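The Sweets Box on the Bed

When I was a child in Drevton, my grandmother kept candy in a tin for sewing needles. I believed for years that all families did this. Now I have my own apartment in Roken, and my candy lives in the lid of a box, which I carry from room to room like a tray.

I started to think about this habit in March, when I visited Delphine Mahmoud. She is 67 and she has sold sweets for most of her life, first in the market and later in a small shop on Kang Street. Her shop carries roughly 600 kinds, and she can tell you where each one is.

"People buy with the eyes," she told me. "Then at home they put everything in a dark cupboard, and they forget it."

Her own method is simple. Once a month she turns out the whole supply on the bed, on top of a cloth, and sorts it. Hard candy goes with hard candy. Chocolate stays away from the window. Anything with a torn wrapper is eaten the same evening, and she is quite strict with this rule.

I tried it at home. The first time took me almost an hour, and I found toffees that I bought two winters ago. I also found that I own too many mints and I do not even like mints.

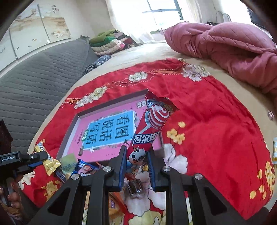
A cloth matters more than I expected. Wrappers slide on a plain sheet and disappear under the pillow, but on a thick cotton they stay where you put them. Color is a question of taste. Delphine prefers white, so that she can see the crumbs. With a red floral cloth, a long red package is easy to lose, even one with a swirl lollipop and a smiling cow printed on it, so I sort the red ones first. A shallow box or a lid beside you is enough for the things you want to keep near.

After the sorting, Delphine makes tea and chooses 4 pieces for the week. I have never managed to stop at four.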